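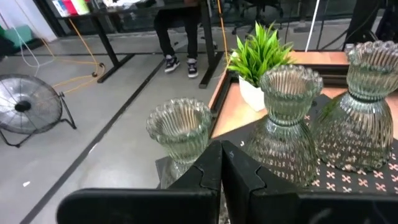 Wrist cameras alone carry clear-glass picking in Droltham trials

A robotics group at Droltham has reported results for a grasping method that uses only color video from small cameras mounted at the robot's wrists, with no depth sensor and no fixed overhead view. The method, named Stiveck, was tested on household objects that are difficult for depth-based systems, among them ribbed glass vases, small metal tins and decorative candle tins with printed sides.

Transparent objects are a known problem in robot handling. Depth sensors that project infrared light tend to return gaps or false readings where the light passes through the glass or bends inside it, and a planner that relies on those readings may aim at the table behind the object. Fluted glass adds a second difficulty -- each vertical ridge produces its own highlight, and the highlights move as the camera moves.

Stiveck treats that movement as a signal. The network takes a short run of consecutive wrist images together with the recorded arm position for each one, and estimates the outline of the object from the way highlights shift against the background. It then outputs a gripper pose and an opening width. A new estimate is made during the approach until the fingers close.

"The finger tips are in every image, so the model always has the tool and the target in the same view," said Iara Sosa, who led the work. "We stopped calibrating to the table early on. The error that matters is between the tip and the rim."

The training set consists of 802 demonstrations recorded by operators guiding two-fingered grippers. The group then ran 1,000 test grasps on glass and 1,000 on tins, with the object layout changed between attempts. A separate set of 500 grasps was run with patterned cloth under the glass, a condition included after early versions of the network confused printed motifs seen through a vase with the edge of the vase itself.
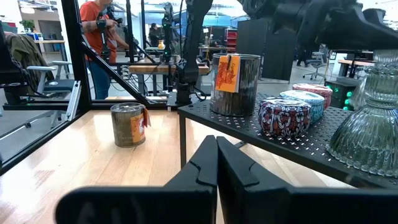

Candle tins and a glass vase on the perforated shelf, with smaller tin goods nearby.

The group has not released success rates by object. Rekha Pai, who ran the test series, said the full tables will accompany the paper, which is under review. She said failures on glass were mostly of one kind: the fingers closed at the correct height but off center, so that one tip touched the rim first and pushed the vase sideways. On the tins, the most frequent error was a grasp planned on a hanging paper tag instead of on the body of the tin.

Objects standing close together remain a weak point. When one vase is seen through another, the outline estimate for the rear vase degrades, and the current software handles this by picking the nearest object first. Omar Nseir, who wrote the control software, said an active step, in which the arm moves to a second viewpoint before committing, is being tested but adds time to each cycle.

The fingers were supplied by Prisel. Their notched tips were kept unchanged through all test series so that results could be compared.

Rin Ikeda of Zepeda, a packaging automation company that has followed the project, said the absence of a depth sensor would simplify mounting on small arms, but that a packing line would need figures for breakage as well as for completed picks. The trials did not record contact force.

The group plans to release the demonstration data in March. Code for the outline estimator will follow after review.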